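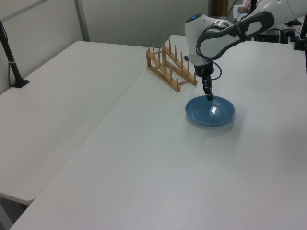
I've been making salt dough ornaments for years now, and the question I get asked most is how to stop them cracking. It nearly always comes down to drying them too fast. My first batch went straight into a hot oven because I was impatient, and every single star split down the middle! These days I roll them out, cut them, and leave them alone overnight before they go anywhere near the heat. A shallow plate with a raised rim, like the blue one, is what I use for mixing up paint washes later on, as the flat bit in the middle lets you spread the colour thinly and the rim keeps it off the table.

## What goes in

- 4 mugs of plain flour
- 2 mugs of fine table salt
- 1 and a half mugs of lukewarm water

Stir the flour and salt together first, then add the water a splash at a time. You might not need it all. Knead for a good 9 minutes (put the radio on, it drags a bit) until it feels smooth and stops sticking to your hands.

## Rolling and cutting

Roll the dough to the thickness of a pencil. Any thinner and the edges curl up. I use Gaber cutters, which I found on a market stall in Mamholm last April, but the rim of a glass does a lovely circle. Poke your ribbon hole with a straw, and make it bigger than you think – it shrinks.

## Drying

Leave the shapes out overnight on baking paper, then flip them. Next day, put them in the oven at around 95 degrees for three hours, turning them halfway. If they still feel soft underneath, give them another half hour and let them cool in the oven with the door open.

## Painting

Acrylics are best. Water yours down for the first coat and let it dry fully before adding any details. Two coats of clear varnish, front and back, and don't forget the inside of the hole – I always do.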